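Study Corner Tips: Getting a Desk Ready for Exam Season

Exam prep eats up a table faster than any hobby I know! Between the flash cards, the past papers and the mug you forgot about, there's hardly room left for your elbows. These are the tricks that have worked in our house over two rounds of finals, and I'm still adding to them.

Start with the paper. Past papers breed if you let them, so give every subject its own magazine file and write the name on the spine in thick marker. Cereal boxes cut on a slant do the job just as well (cover them with leftover wallpaper if the cartoon tiger bothers you). Papers you've finished go in backward, so the blank side faces out and you can spot what's left to do from across the room. I love this one – it takes no time at all and it feels great to watch the blank ones take over.

Flash cards next. A stack of 100 index cards fits nicely in an old recipe tin, and the alphabet dividers can be relabeled "know it," "nearly" and "help." Punch one corner and thread the "help" cards on a shower curtain ring, then hang it by the kettle. You'd be amazed how many formulas go in while the water boils!

Sticky notes fall off painted walls, and they fall off faster in a steamy kitchen. Peel them sideways from the pad instead of up from the bottom, and they'll lie flat and hold longer. For anything that needs to stay up until the test, use a dab of washable glue stick on a cupboard door and wipe it away later with a warm cloth.
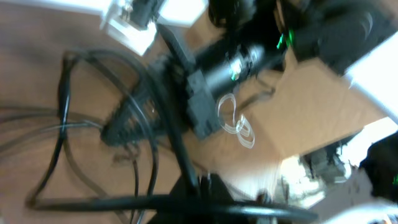 Issue 236

Chargers and cords deserve ten minutes of your attention too. Unplug everything, lay it all out, and put a bread bag tag on each plug with the name of the thing it belongs to. Binder clips on the back edge of the desk will hold the loose ends so they don't slide to the floor. Coil the spares gently, fasten them with a strip of old T-shirt, and keep them in a shoebox away from the books.

Whiteboard gone gray? Go over the old marks with a fresh dry-erase marker, wipe while it's still damp, then finish with a soft cloth and a little rubbing alcohol. Ours came up almost like new after a whole winter of chemistry. Old socks make terrific erasers, by the way, and they go straight in the wash.

Timed practice goes better with a plain kitchen timer than with a phone. Set it on a folded dish towel if the ticking is too loud. We tape the start and finish times to the lamp as well, and the phone spends the session in the bread box – no peeking!

Pencils: keep 9 sharpened in a jar, points up, and sharpen the whole lot again when you're down to the last one. Rub a bit of candle wax along a sticky desk drawer runner while you're at it.

Crumbs in the keyboard come out with a clean, dry paintbrush. Turn the keyboard over first and give it a soft tap over the sink.

Coming up next time: getting highlighter out of a tablecloth, and what to do with notebooks that are only half used. Ours have been piling up since November, so I've had plenty to practice on!

Last updated 2023-01-16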